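**Stisen issues revised guideline for mesh desk organisers**

*For release Tuesday, 9 a.m.*

Stisen, the workplace storage consultancy, has released the second edition of its guideline on wire-mesh desk organisers. The document covers wedge-shaped and rectangular holders used on shared tables, and replaces the edition issued last November.

The revision deals mainly with long, narrow cartons. Items of this type are common in office supply drawers and staff washrooms, and they are often stored in holders designed for pens and envelopes. A carton that leans across the side of a holder takes up more table surface than the same carton stood upright, and it is more easily knocked when a neighbouring item is removed.

The guideline was prepared from 81 placement trials carried out with 16 household and office items. Trials were run on a wooden tabletop covered with a white sheet, so that the outline of each item could be judged against a plain background.

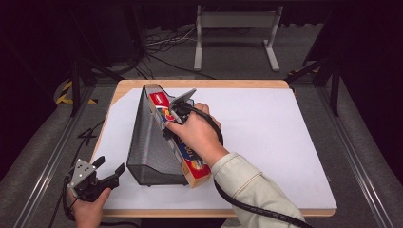 **Does the guideline apply to solid-sided organisers?**

Only the sections on placement and spacing apply. Load and cleaning recommendations are specific to wire mesh and should not be carried over to moulded or timber units.

**Principal changes**

- Cartons longer than the holder is deep are to be placed upright at the rear, or laid flat beside the holder.
- Diagonal placement is acceptable during sorting, but is not recommended for storage.
- The low side of a wedge-shaped holder should face the user. The first edition gave no orientation.
- A clear margin is to be kept on both sides of the holder for hand access.

The load tables have also been reset. Values are now given per compartment - the earlier edition gave a single figure for the whole unit, and several readers found this difficult to apply to holders with an open sloping face.

Two product lines were used as references during drafting: the Rinus series of wedge holders and the Eide series of rectangular trays. Their inclusion does not constitute an endorsement. Dimensions for both are listed in the annex, along with the test sequence and the recording sheet.
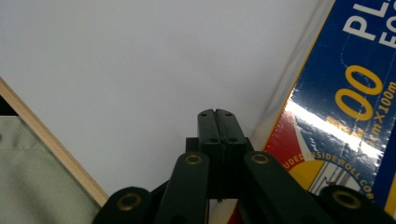

Organisations using the first edition may continue to do so until their next scheduled workplace review. Existing labels and drawer plans do not need to be reprinted, although the colour key in section 2 has been simplified and will no longer match older wall charts.

The guideline is available in printed and electronic form from the Stisen office in Skovesia. Printed copies are supplied in A4, centre-stapled, with the annex as a separate insert. Requests for bulk copies should state the delivery address and the number of sites to be covered.

**Media enquiries:** Stisen Publications Desk, Skovesia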